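Moving the stock list out of one big spreadsheet
Speaker notes, Carndale users' evening, 10/1/22

Slide 1 – Title
Say hello, thank Carndale for the room. Ask for hands up: who has a workbook at work that only one person dares to open? Keep this short. Questions can come at any point.

Slide 2 – Where we started
Zamus sells spare parts for pumps. Two sites, the main one and the smaller store at Cendton. The whole stock list lived in one workbook with 27 sheets. It had been copied from an older file, which had been copied from another. Some sheets were hidden. A few were hidden and still in use.
The main sheet had 3,000 rows when I joined and 4,000 by the time we began this work.

Slide 3 – What went wrong
Part numbers with a zero at the front lost the zero. The program read them as numbers and dropped it.
Some part numbers turned into dates. Show the column on screen and wait, people usually spot it.
Both sites saved over each other's changes. Cendton would book in a delivery in the morning and it would be gone by the afternoon.
Lookups pointed at a fixed range that stopped at row 2,000. Anything added below that came back as an error, and somebody had wrapped the formula so the error showed as a blank. So the sheet looked fine.

Slide 4 – What we looked at
Three choices. Buy a stock package, build a small database, or tidy the workbook and keep it. We had a trial of a package and the counter staff found it slow for the short orders they do all day. We went for the small database, with a spreadsheet that reads from it.
Don't get drawn into which database. Anyone who wants to know can ask at the break.

Slide 5 – Cleaning the data
This took longer than anything else.
Set every part number column to text before you import anything. Doing it afterwards does not bring the zeros back.
Trim the spaces. We had the same valve listed twice, once with a space on the end.
Agree one spelling for each supplier. We had one down as "La", which was the first half of a name somebody never finished typing, and it had orders against it.
Keep an untouched copy of the old file, marked read only.

Slide 6 – The new set-up
One table for parts, one for suppliers, one for movements. Nobody types a stock level any more. It is worked out from the movements.
Staff still open a spreadsheet for reports. It refreshes when it opens and they can sort and filter as they like, but nothing they do there goes back to the database.
Demo: book in one part at Cendton, refresh, show the new figure. If the network is down, use the screenshots at the back of the deck.

Slide 7 – What I would do differently
Start with movements, then parts. We did it the other way round and had to redo the links.
Run both systems side by side for a shorter time. We were still doing it in September and people had begun to pick whichever one they preferred. 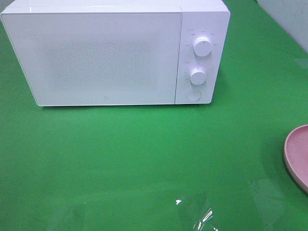 Slide 8 – Questions
Likely ones: cost, backups, and what happens when I am on leave. The backup runs overnight and goes to the other site. For leave, there are two pages of written instructions, and Cendton has tested them without me.
Leave the contact slide up until the next speaker is ready.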